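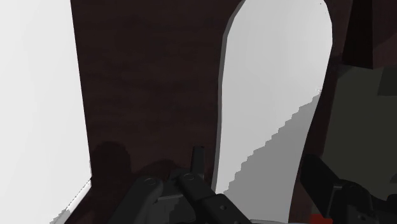 The Level at Grultside

The gauge house at Grultside stood on the east bank of the Ineck, 45 metres upstream of the weir. Jean Morrison had the key on a loop of fencing wire. She let herself in at ten past six, put her bag on the bench and read the stage height off the inside staff before she took off her coat.

It was 3 millimetres above the figure on the chart recorder.

She wrote both numbers in the station book with the time next to them. The previous entry was her own, from the last visit, and showed no difference. She checked the pen arm, which moved freely. She checked the float tape for kinks and the counterweight for contact with the wall of the well. She opened the flushing valve, let it run for 12 minutes by her watch, closed it, waited for the well to settle and read the staff again. The difference was the same.

A difference of that size was within tolerance. The manual said to note it and leave the recorder alone. Jean noted it.

The file for the station went back 70 years and was kept in a steel cabinet with a bad drawer. Most of it was in the handwriting of a man called Pringle, who had read the river twice a day until the recorder was installed, and after that had gone on reading it anyway. His figures were in pencil. Where the recorder disagreed with him he had written the word "instrument" in the margin, and where he had been wrong he had written "Pringle". There were more of the first than the second, but not by a great deal.

She had come to close the station. The letter from the Bodus office gave November as the final month of record and asked for the chart, the clock, the float and the books to be returned in the crate supplied. The staff was to be left in place, as it was bolted to the concrete and not worth the labour.

She stopped the clock at 6:50. She lifted the pen from the paper, capped it and marked the end of the trace with a short vertical line, her initials and the time. The chart came off the drum in one piece. She rolled it with the trace facing inward and slid it into the tube.

The float was heavier than she expected. It was copper, with a soldered seam, and when she tilted it she heard water move inside. She held it to the window and turned it until she found the pinhole, low down on the seam, with a green stain below it. A float that takes on water rides lower and the recorder reads low. She went back to the station book and wrote this under the morning's entry, with a recommendation that the record since the last visit be corrected by a linear adjustment from zero.

Then she read the entry over. In the margin, in pencil, she wrote "instrument".

It was getting light. She packed the crate, leaving out the station book, and carried it to the ute in two trips. The river had no debris in it and was the usual brown. She went back inside, took a last reading from the staff and entered it in the column for the observer. The recorder column she left blank. Below that there were eleven empty lines to the foot of the page.

She put the book in her coat, locked the door and hung the key on the nail under the eave, where the letter had said it should go. At the gate she stopped, walked back and took the key down again.

The evening reading was due at six.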